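Running a Small Hotel Without Losing Track of the Rooms: A Talk with Jolien Van Wijk

Jolien Van Wijk manages the Dalum, a 32-room hotel two streets back from the harbor. She took the job when the owners were still writing arrivals in a ledger and sending housekeeping upstairs with a photocopied list. She has since moved the hotel to a property management system, changed how the rooms are priced, and cut the number of outside sales channels. We spoke in the breakfast room after the last guests had cleared out, a little before eleven in the morning.

Her first months, she said, went to finding out what the hotel had sold.

"We had the ledger at the desk, a spreadsheet in the back office, and the login pages for each travel site. If someone booked through a site, the night clerk wrote it in the ledger. If he was busy, he wrote it later. Sometimes later was too late and we had two families for one room."

The worst case came in her second summer. A wedding party had reserved a block of 13 rooms by phone. The block was in the ledger but had never been closed on the travel sites, and three of the rooms were sold again. Van Wijk found beds for the extra guests at a hotel across town and paid the difference.

"I drove one couple over there myself. They were nice about it. They never came back, though, and I don't blame them."

Choosing a system

She looked at property management software for most of a winter. Her main requirement was that the desk staff could learn it during a normal shift. Two of her clerks had been at the hotel for longer than she had, and one of them had never used a computer at work.

"The sales people wanted to show me reports. I wanted to see how you check in a guest who arrives early, whose room isn't ready, who booked under his wife's name and wants to pay with a company card. That's a regular afternoon here. I asked every one of them to do that while I watched."

She settled on Sellance, which she described as the plainest of the ones she tried. The hotel ran it next to the ledger through March, a slow month, and then stopped using the ledger. She kept the old books in a cupboard behind the desk.

"People still ask for them. We have guests who like to see that their parents stayed here."

Moving the guest records took longer than she had planned. The spreadsheet held names in one column, sometimes with a phone number typed after the name and sometimes with a note such as "feather pillow" or "no ground floor." She and one clerk went through it line by line in the evenings. They threw out anyone who had not stayed in many years and kept the notes that would still be useful.

"If I did it again I would clean the spreadsheet first and then sign the contract. We were paying for the system while we were still fixing phone numbers."

Asked about training, she said the sessions the vendor offered were fine but too long. She made her own sheets, one page for each task, and taped them inside the drawer at the desk. Check-in, check-out, room change, split bill, refund. The refund page has been rewritten several times and she still isn't happy with it.

"The clerks are careful people. What scared them was pressing something and not being able to undo it. So each page ends with how to undo it."

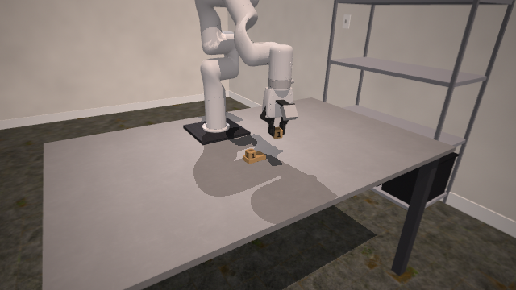 Fewer channels

When Van Wijk arrived, the Dalum was listed on more travel sites than she could name from memory. Some of them brought in one or two bookings a year. Each had its own photos, its own cancellation rules and its own idea of what a "superior double" was.

"We don't have a superior double. We have doubles that face the courtyard and doubles that face the street. Somebody had filled in a form once and picked from a menu."

She cut the list to three. All of them now take their availability from the same place, so a room sold at the desk closes everywhere else. She was nervous about it, and bookings did dip in the first weeks. They were back to normal by early summer.

The time saved was easier for her to see than the money. Updating a rate used to take most of a morning, and so she rarely did it. Prices went up for summer and down for winter and otherwise stayed where they were. Now she changes them most weeks.

"I'm not doing anything clever. I look at how full we are two weeks out and six weeks out. If the courtyard rooms are going fast I raise them a little. If a conference is coming I find out how many people and for how long. The system suggests prices and I look at the suggestion. I take it maybe half the time."

Where does it go wrong? School vacations, she said. The system compares with the same dates a year before, and the vacations move. It once suggested a low rate for a week that fell inside the fall break, when the hotel always fills with families. She caught it when a regular guest called to ask whether the price was a mistake.

"I gave her the price. She'd been honest enough to ask."

What the guests notice

Guests see very little of this, in her view, and she prefers it that way. The change they mention most is the bill. It used to be handwritten, and business travelers often had to ask for a second version with the tax set out. Now it can be sent by email before they reach the door.

She tried online check-in for one season. Guests could fill in their details the night before and collect a key from the desk without stopping. Younger guests used it and most of the others ignored it. She left it switched on but took the reminder messages down from four to one.

"A lot of people who stay in a place this size want to talk to somebody when they get in. They want to know where to eat and whether they can leave the car. If I send them straight upstairs they come back down ten minutes later to ask."

She has been less patient with messages in general. The system can write to guests when they book, a week ahead, a day ahead, on arrival, during the stay and after. She turned off nearly all of it after getting the full set herself at another hotel.

Housekeeping gained the most, she thinks. Room status used to go up and down the stairs by word of mouth, and the head housekeeper carried the list in her apron. Each housekeeper now marks a room as done on a phone, and the desk sees it. Early arrivals can be given whichever room is ready first. The phones belong to the hotel and stay in the building, a point she was firm on.

"They shouldn't be getting a message about a towel when they're home making dinner."

She has also stopped assigning rooms by floor. Housekeepers used to have one floor each, and the top floor was hard work on a day of many check-outs while the first floor might be nearly all stay-overs. The list is now divided each morning by the type of cleaning. There were complaints at the beginning, mostly about carrying linen between floors, and she bought a second cart.

Costs and contracts

Van Wijk was open about what she got wrong. She signed for card terminals through one company, Grollora, and only later learned that connecting them to the desk software carried a monthly charge. It was in the contract, on a page she had not read closely. She kept the terminals, which work well, and negotiated the charge down when the term ended.

Her advice to other small hotels is to ask for one total for a normal month, with every connection and user included, and to get it in writing. She would also ask what happens to the guest records if the hotel leaves.

"I asked for an export before we signed. I wanted to open the file myself. One company told me they could do it but it would take a few weeks. I crossed them off."

The internet connection was another expense she had not thought about. The old line dropped out in bad weather, which hadn't mattered much when the reservations were on paper. She had a second line put in and prints an arrivals list every evening at nine. The printed list has been needed twice.

Plans for the winter

The owners, the Verschueren family, are considering renovating the courtyard rooms. Van Wijk would like to close them in two groups during the low season, and she has been using past occupancy to work out which weeks would cost the least in lost sales. She checked 194 nights of records by hand against the bank statements before she trusted the totals. They matched except for a few group bookings that had been entered on the wrong date.

She is also thinking about the hotel's own website. More guests book there than before, but the booking page is hard to use on a phone and asks for too much. She wants the room photos redone once the renovation is finished, and she wants the page to say clearly which rooms can be reached without stairs. People call to ask that nearly every day.

"It's one line of text. I should have put it up years ago."

The phone at the desk had been ringing for a while by then, and she went to answer it. It was a guest due the following evening, asking about parking.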